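Fundmont Makers Help > School Clubs and Competitions

Packing task: gripper keeps catching the wrap before it gets to the bottle

Siham Khasawneh
18 November 2022

Hi everybody! I help out with the robotics club at Skekstead, and our students are getting ready for the packing round, where the arm has to handle a glass bottle and its wrapping without a person stepping in. They named their arm Dollora (long story) and they are so proud of her. Trouble is, the fingers snag the crinkly plastic all the time. We've logged 77 tries since September and the kids are getting a bit discouraged. Would you change the fingers or the approach?
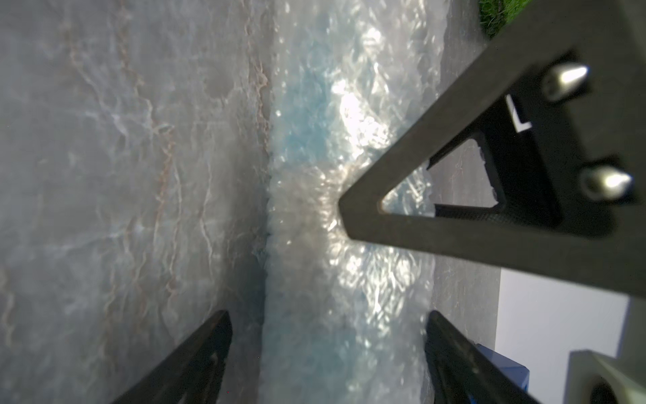 Knut Hellwig

Approach first, fingers later! Have them open wide, come straight down, and close slowly. My group lost two whole meetings reprinting fingertips when all we needed was a slower close.

Flor Giraldo

I agree with Knut, and I'd add that a glass bottle and see-through wrap are hard to tell apart for any camera, so let the students sort their practice pictures by hand for a while. Ours had 2,691 of them and we made an evening of it, with pizza. 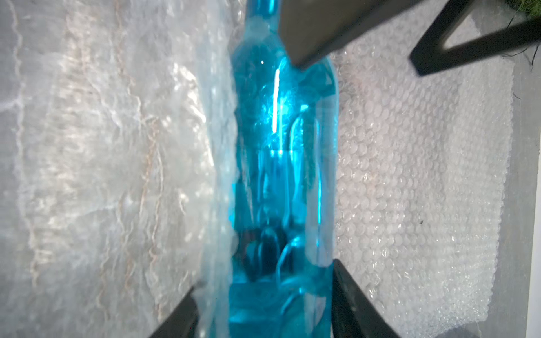

How many students should work on the arm at one time?
Roughly 6 is plenty, with one at the keyboard and one at the stop button, and everybody trading places after each run.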